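Can a machine fold the washing yet?

At Anberg we have followed this question since August, and the short answer is: partly. The project collects examples of people folding clothes on a bed with hand-held grippers, and the machine must learn from these. Until now we have 1,224 folds, of which 511 are dark clothes. These are the difficult ones, as the machine does not easily find the border between one layer and the next.

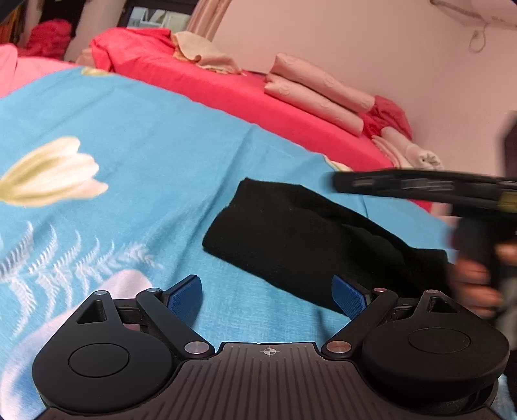
Towels go well. The arm in the Flendbridge workshop now folds a small towel in nearly 4 minutes, and it seldom needs help. A shirt is another matter. It loses one sleeve, looks for it, and often takes hold of the sheet too. My own mother would finish the whole basket in this time.

Colleagues from Ridetti asked if they can order one for their guest house next year. I would advise them to wait. For sorting socks we have no result to show, and beds are not even planned.

The next test is with 3 kinds of trousers. Readers who have old pairs to give away can leave them at the Flendbridge reception before noon, washed please, and with empty pockets.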